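Speaker notes – regional briefing on textile recovery and household clothing donation
Version for presenters, March 2020
Allow 15 minutes for questions at the end.

## Before you begin

Introduce yourself by role and department. State that the talk presents the position of the Clilach Resource Office and that printed copies of the guidance are at the door. Ask the audience to hold questions until the final section, except for questions of wording.

The audience will include municipal staff, school administrators, and residents. Avoid trade terms where an everyday word will do. Say "wiping cloth" for "wiper grade" and "sorting hall" for "grading facility."

## 1. Purpose of the briefing

- The office is responsible for the separate collection of clothing and household linen in Gilden and the surrounding townships.
- Until last October, clothing was accepted only at the Vasseur Street depot. Residents may now also use the drop-off point at Kekamine Hall.
- The two sites follow the same rules. Material accepted at one is accepted at the other.

Pause here. Many residents still believe that Kekamine Hall takes shoes only. Please correct this plainly and move on.

## 2. What happens to donated clothing

Explain the route in order. Bags are opened at the depot, and anything wet or moldy is removed at once. The remainder goes to the sorting hall, where each piece is examined by hand and assigned to one of 3 streams: wear again, wiping cloth, or fiber.

The first stream receives most of our attention, as it returns the highest value to the program and supplies the clothing room that serves local families. The second stream is sold to workshops and print shops, which prefer cotton because it absorbs well and leaves little lint. The third stream is baled and sent out of the region for shredding. It pays the least and costs the most to move.

State clearly that the program does not send clothing to landfill by choice. Some material must be discarded, and the usual cause is dampness. One wet towel tied up in a bag can spoil everything packed around it.

If the audience appears interested in the figures, you may add that the Vasseur Street depot received 815 bags in its most recent full collection period. Do not offer an estimate of weight. Bags vary too widely for the number to mean anything.

## 3. How a shirt is judged

Move to the slide. Speak to the audience and not to the screen.

The collar is the first place a sorter looks. It carries the most wear on any button-down shirt, particularly along the fold and at the points. Fraying there usually moves a shirt out of the first stream, even when the body of the garment is sound. The button placket is checked next for missing buttons and for pulling at the buttonholes. Creases are of no concern, and residents should not feel obliged to iron anything before donating it.

Fading is a matter of judgment. Even, light fading on a dark cotton shirt is generally acceptable. Patchy fading across the shoulders, as from long storage near a window, is generally not. Stitching that has opened along a seam may be repaired if the fabric on both sides is strong.

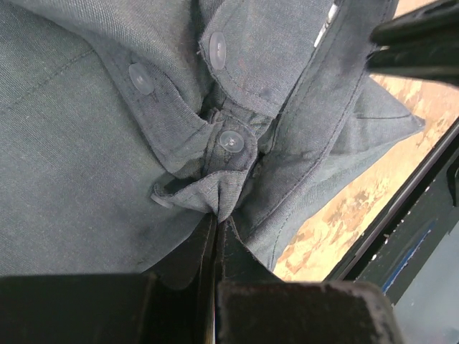 ## 4. What we ask of residents

Read the following requests slowly. They are also on the back of the printed guidance.

1. Wash and fully dry all clothing before bagging it.
2. Empty the pockets. Staff regularly find keys, and there is seldom any way to return them.
3. Tie bags closed. Boxes are difficult to stack and let in rain.
4. Keep bedding and towels in a separate bag from clothing.
5. Do not leave bags outside either site when it is closed.

The fifth request has caused some ill feeling. Acknowledge that the Kekamine Hall hours are short and that the office is reviewing them. Make no promise regarding a date.

## 5. Items we cannot accept

Pillows, carpet pieces, and foam cushions are outside the program. So are uniforms bearing the badge of a public service – these should go back to the issuing department. Electric blankets belong with small appliances and may be taken to the counter at Vasseur Street.

Fabric scraps from home sewing are accepted if they are clean and bagged by themselves. Yarn is not accepted at present.

## 6. Schools and group collections

Any school or club may hold a collection under the program. The organizer must notify the office at least 2 weeks in advance so that a vehicle can be assigned. Bags are supplied free of charge. The office does not pay for material collected in this way, and organizers should be told so at the outset.

## 7. Questions

Questions on curbside pickup are likely. The approved answer is as follows: the office has studied curbside pickup of clothing, has found that dampness is difficult to control, and has no plan to introduce it during the current contract.

Questions about individual missed appointments should be taken down in writing and passed to the Gilden counter. Return unused printed copies with the projector.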